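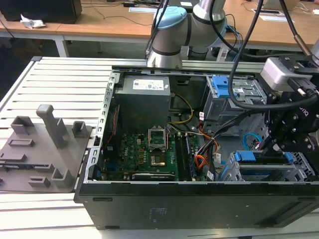
*Station 2, disassembly cell, Grustholm. Open day, 7/19/22.*

Boonsong Wiriya had written the demonstration as thirty-nine steps and printed them on one sheet, both sides. Step one was to check that the tower was unplugged. He had checked it before the doors opened and he checked it again when the first visitors came in, because it was on the sheet.

The group from Padance stood along the tape. There were nine of them, in visitor badges, and one had already asked whether the arm was going to put the computer back together afterward.

"No," said Wiriya. "It takes them apart."

"And who puts them back together?"

"I do. In the evening."

The woman wrote this down. Her badge said Kontogiannis, and she wrote everything down. She had written down the make of the coffee machine.

Wiriya explained the tower. It lay on its side so that the arm could work from above. The side panel came off by hand, before the run, and the processor had been taken out by hand as well, which was why the socket stood open. The arm would deal with the drives. It would come down on the bay, close its fingers, take up the load slowly and wait for the force reading to settle. If the reading passed the limit, it would stop and go back up.

"What is the limit?" asked Kontogiannis.

"It depends on the part. For cables, low."

"And if it is wrong?"

"Then there is a sound," said Wiriya.

He pressed the green key on the pendant. The arm moved above the case and came down beside the drive cage at the speed he had set for visitors, a good deal slower than the speed he used alone. Somebody behind the tape said it looked careful. Wiriya did not think the word applied. The arm had a path and a tolerance. It had done the same path all through February with a different case on the table, and the path had been wrong by the width of a fingernail, and it had looked exactly as careful then.

At step eleven it stopped.

Nothing on the pendant was red. The status line said WAITING, and under that, in smaller type, INPUT 2. Wiriya read it twice. Input 2 was the foot switch. The foot switch was under the table, where he had moved it that morning so that no visitor would step on it.

"Is it thinking?" asked a man at the end of the row.

"It is waiting for me," said Wiriya.

He got down on one knee. From there he could see the underside of the table, a roll of tape he had been missing, and eighteen shoes. The switch had slid back against the wall. He reached in as far as the shoulder and pressed it with two fingers.

Above him the motors took up again. He heard the fingers close, then the long pause while the reading settled, then the small dry click of a drive leaving its bay. The visitors applauded. He had not heard anyone applaud step fourteen before, and he stayed where he was a moment longer than he needed to.

When he stood up, Kontogiannis had turned to a new page.

"The part where you go under the table," she said. "Is that in the Serketti version also?"

Wiriya looked at the sheet. There was a little room between steps eleven and twelve. He took the pen from his pocket and wrote it in.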